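Tables and towels

Filed under: Home, Workroom, Small Jobs

I finally did something about the work table in September. It had been bothering me all summer. I fold laundry on it, cut fabric on it, and wrap packages on it, and it had a film on the surface that regular dish soap would not take off.

The table is really two Skesach tops pushed together. They were $152 each when I bought them, and I still think that was fair. A single top in the length I wanted was $599, so I went with two and decided I could live with a seam.

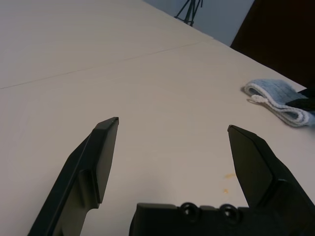 The tabletop, with the seam where the two panels meet.

The seam is the one thing I would warn people about. Crumbs and thread get down in there. I go along it with an old toothbrush, then wipe across it with a damp cloth, going the same direction as the joint. Going against it just packs the dirt in. I looked at filler strips at the hardware place in Cikcombe and did not buy any. The color match was poor, and pale tops like this show everything.

For the film I used warm water with a little white vinegar and let it sit for a few minutes. Two rounds took care of most of it. There is still a dull patch at one end that I have stopped worrying about.

Cloths matter more than the cleaner. I tried the Skekus microfiber ones first and they dragged on the matte surface.

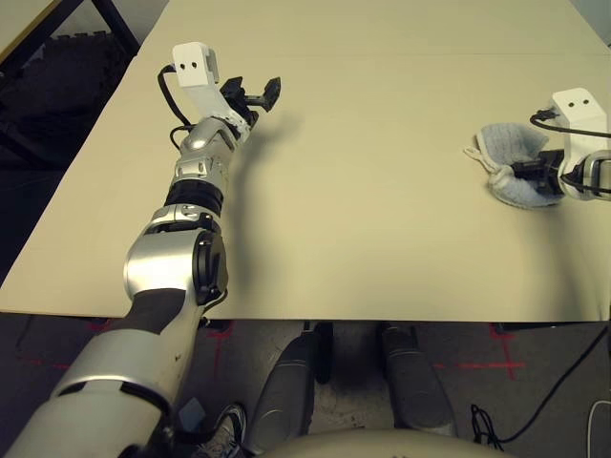
Plain terry works better for me. It picks up lint, it holds enough water, and it can go in a hot wash with the sheets. I like the small ones with a hanging loop, and I keep them on a hook by the door. When one gets too thin for the kitchen it moves to the workroom, and after that it goes in the rag bag.

Next I want to sort out the shelf over by the window. I measured it at 258 centimeters and the boards I have are 294, so there will be some sawing first.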